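Home Projects People Gallery Papers Contact

Selden Lab Gallery: Clutia Learns to Pick Up a Foot-Shaped Foam Pad

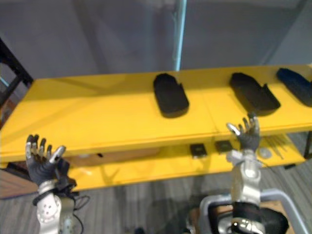 Clutia at the yellow table, both hands up, three foam pads on top.

Clutia is our two-armed robot, and Skosari is the method we use to teach it. The short version: a person does the job through the robot's arms, we record it, and a policy is trained to predict the next stretch of motion from the head camera and the joint angles. The long version is in the paper and has more Greek letters.

We chose black foam pads for the first task in the belief that soft things are easy. Flat foam on a flat tabletop gives a fingertip very little to get under, and we spent most of October learning this 800 demonstrations at a time.

The result we care about is in Table 3. With the plain policy, Clutia got 33 percent of pads into the tray. Adding the Hartono loss, which penalizes the two hands for disagreeing about what happens next, took that to more than double. Pads lying at an angle are still the worst case, and the notched end is the better one to grab.

Training takes 6 hours on one card. Code is on the Projects page, along with the list of known bugs, which is the longer file.

Previous Next Back to top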